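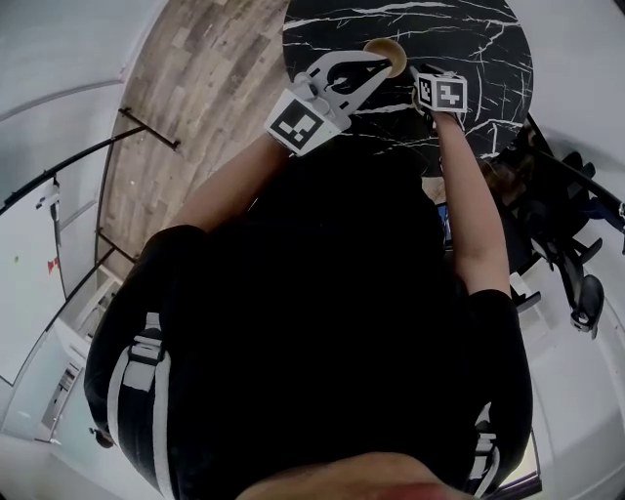

*The round table, black marble with white veins.*

## Dull rings on black marble: polish at home or pay somebody?

**vein_and_oak** wrote:

Hello everyone. I have read this forum for a long time but it is my first thread, so please excuse me if it is in the wrong section. English is my third language and stone words are new for me in all of them.

We bought a round table in black marble second-hand when we moved to Vudside. The top is 900 mm across and very heavy. It has been a pleasure to eat at, but after one summer of lemonade and salad dressing it has several dull rings and one long dull mark where vinegar was spilled. The colour is still black there, only the shine is gone. When I pass my finger over the marks I can feel a very small difference.

I asked the stone shop Zervas for a price. They want $1,474 to take the top away, grind it and polish it again. This is more than we paid for the table. They also offered to seal it at our home for $114, and the man on the telephone told me that after the seal "acid is no problem". Is this true? And would the seal hide the rings which are already there?

Thank you in advance for your advice.

---

**grout_uncle** wrote:

Welcome. Please do not pay for the seal yet. A sealer goes into the pores of the stone and slows down oil and wine, so it helps against stains. Your rings are not stains, they are etching. The acid has eaten a little of the polished surface. No sealer of this type will hide it, and no sealer of this type will stop the next lemon.

Either he was talking about a coating, a completely different product, or he was wrong.

---

**harbourkitchen** wrote:

I have to disagree a bit with the above. We have our counters sealed every August and we have far fewer marks than before. Maybe the theory says it makes no difference, but I cook every day and I see a difference.

---

**grout_uncle** wrote:

@harbourkitchen what colour is your stone, and is it marble for certain? Many "marble" counters are granite or quartzite and these do not etch from lemon at all.

---

**harbourkitchen** wrote:

It was sold to us as marble. Grey with darker grey. I admit that I never tested it.

---

**grout_uncle** wrote:

Put one drop of vinegar on a hidden place, under the lip or behind the tap, and wait ten minutes. If it becomes dull, it is marble or another calcite stone. I would be happy to be wrong.

---

**vein_and_oak** wrote:

Thank you both. I did this same test under the edge of our top and it became dull immediately, so it is real marble, or at least a stone which behaves like it.

May I then ask about polishing powder? In the hardware store there is a tub from Bameren, "for marble and limestone", and also a liquid called Mernano which promises "mirror shine in one wipe". I am suspicious of anything which promises one wipe.

---

**slowsander** wrote:

You are right to be suspicious. I used the Mernano on a black windowsill. It looked wonderful for two weeks and then the marks came back, greasy as well. I believe it is mostly wax. To remove it I needed a whole evening and a lot of colour came off on the rag, so perhaps there was some dye in it.

The powder is another thing. It is a fine abrasive and it really polishes. My method on light etching:

1. Wash the top with neutral soap and dry it well.
2. Put a small spoon of powder on the mark and add water until it is like yogurt.
3. Rub in small circles with a damp white felt pad. Keep it wet.
4. Wipe, rinse, dry, and look at it from the side with a lamp.
5. Repeat if necessary.

Begin with the smallest ring. Black is the least forgiving colour, and if the shine you get is different from the factory shine you will want to know it before you have touched the middle.

---

**tilda_stone** wrote:

I restore furniture for my living and I would be more careful than slowsander. When you can feel the mark with the finger, powder alone is normally not enough. You must first hone with diamond pads, and by hand it is easy to make a shallow dish which you see every time the light is low. For one long vinegar mark on black I would let a professional do it.

But ask Zervas if they can work at your home. Much of that price is probably carrying the top to the workshop and back.

---

**slowsander** wrote:

Fair point about the long mark. For the rings I still say try it. The powder costs little and if it fails the professional will grind it away anyway.

---

**pepperbench** wrote:

Unpopular opinion: have the whole top honed to matte and stop worrying. We did it with our dining table. It etches the same as before, but on a matte surface you hardly see it. It looks more grey than black now, my husband did not like that in the beginning.

---

**tilda_stone** wrote:

It is a good solution for white marble. On black it loses the depth, as you say, and the veins become less clear. There are colour enhancers, but then you must renew them. A matter of taste.

---

**vein_and_oak** wrote:

So, I have tried the powder on the smallest ring. It took three rounds with the felt pad and my shoulder is complaining. By daylight I cannot find the ring any more. With the lamp from the side there is still a soft shadow, but I can live with it.

The long mark I did not touch. I wrote to Zervas and asked for a price for working at our home, and also whether their seal is a sealer or a coating. They have not answered yet.

@pepperbench I showed the matte idea to my family and it was refused by everyone except me.

---

**harbourkitchen** wrote:

I did the vinegar drop behind the tap. After ten minutes, no change. I have no idea now what I have been sealing. Will start my own thread.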